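Reading group news

The second Gruswood book arrived at the library in time for the spring meeting, and most of the group had finished it by the night. For anyone who missed the notice, it is called Kidska and picks up a few weeks after the first one ends, with Lo back in the harbour town and still not speaking to her brother.

Opinions were split. Ya-wen Kan thought it was the better of the two and read it in a weekend. She liked that the ghost story is kept in the background until the family has been properly set up, and she said the chapter at the ferry office was the best thing in the series so far. Cheng-en Tai found the first half slow and would have cut most of the letters. He did admit that he had guessed the ending wrong.

The book runs to 300 pages in paperback and the chapters are short. A few of us had trouble with the names at the start, so it is worth knowing that there is a family tree at the back. There is also a large change in who is telling the story on page 178, and it comes without a heading. If you are listening to the audio version, the new voice makes it clearer.

We have 2 library copies to pass round. Please put your name on the list at the desk if you would like one, and return it within three weeks.
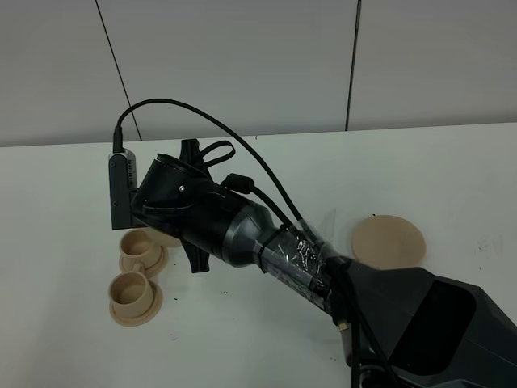 Tan dishes on a white tabletop.

Our next book is Grosix, a stand-alone mystery set on a night train. It is 271 pages and easy to find second-hand. We will talk about it in July, in the upstairs room as usual. Suggestions for the autumn list can be left at the desk or given to Ya-wen before then.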